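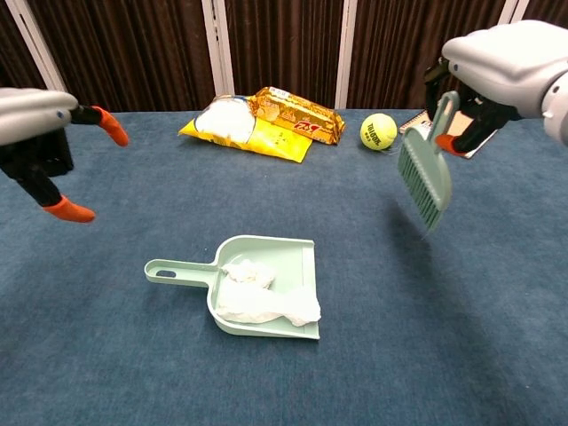
FOR IMMEDIATE RELEASE

Werkano Opens Household Goods Repair and Resale Shop in Susville

SUSVILLE, April – Werkano, a reseller of used household goods, has opened its first permanent store in the former Karakaya furniture building on the east side of Susville. The store sells cleaned and checked kitchenware, lamps, small tables, rugs and table linens, and takes in repair work on small appliances.

The company has sold online and at weekend markets until now. The new location gives it a sales floor at the front of the building and a workshop at the back, with a loading door on the alley side for drop-offs.

Residents can bring in goods during store hours. Staff look over each item at the counter and either make a cash offer, issue store credit or turn the item down. Store credit is worth 30 percent more than the cash offer and does not expire. Mattresses, car seats, space heaters and recalled products are not accepted.

Repairs are priced after a bench check. The fee for the check is $40 and is taken off the final bill if the customer goes ahead with the work. Most jobs on toasters, mixers, fans and vacuum cleaners are expected to be ready within a week, depending on parts. Customers get a text message when an item is ready for pickup.

Werkano will keep track of stock and repair tickets with Wimix, the inventory system it already uses for online orders. Items listed on the company's website can be reserved and picked up at the store on the same day if the order is placed before noon.

The opening adds six jobs, four of them full time. Werkano is still hiring for a part-time repair position and a weekend cashier. Applications are available at the front counter and on the careers page of the company website.

The store is open Tuesday through Saturday from 10 a.m. to 6 p.m., and on Sunday from noon to 5 p.m. It is closed on Monday. Customer parking is in the lot on the north side of the building, and the entrance on that side has a ramp.

About Werkano

Werkano buys, repairs and resells used household goods. The company is based in Susville and ships orders within the continental United States.

Media contact: Werkano Press Office, Susville

###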